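Hokix opens textile collection point in Jilberg

JILBERG, March – The textile reuse company Hokix opens a new collection point for used clothes in the former Stüber warehouse in Jilberg. Residents can bring clothes, towels and bed linen, free of charge.

In the last year, the company collected 2,262 bags of textiles in the region. With the new location, it wants to reach 3,000 bags per year.
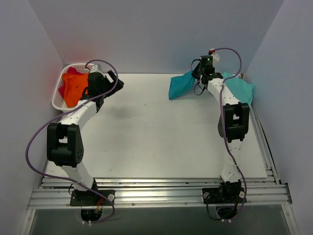
Orange and pinkish-red cloths in a white mesh basket.

All items should be clean and packed in closed bags of up to 30 liters. Shoes are accepted also, but only in pairs. Sportswear is very welcome – the demand for it in the Hokix stores has grown strongly.
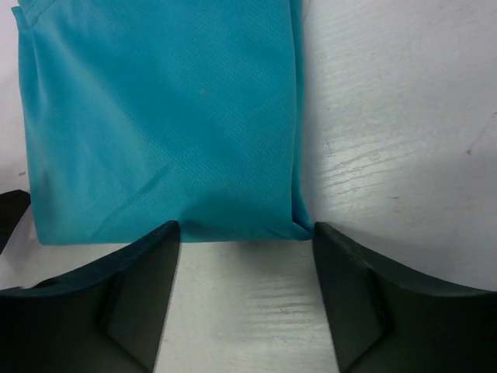

Clothes in good condition will be sold in the 2 stores of the company. Textiles which can not be worn anymore go to the partner Stustura, where they are made into cleaning cloths and filling material.

The collection point is open in the mornings until noon. Bags must not be left in front of the door outside of the opening hours.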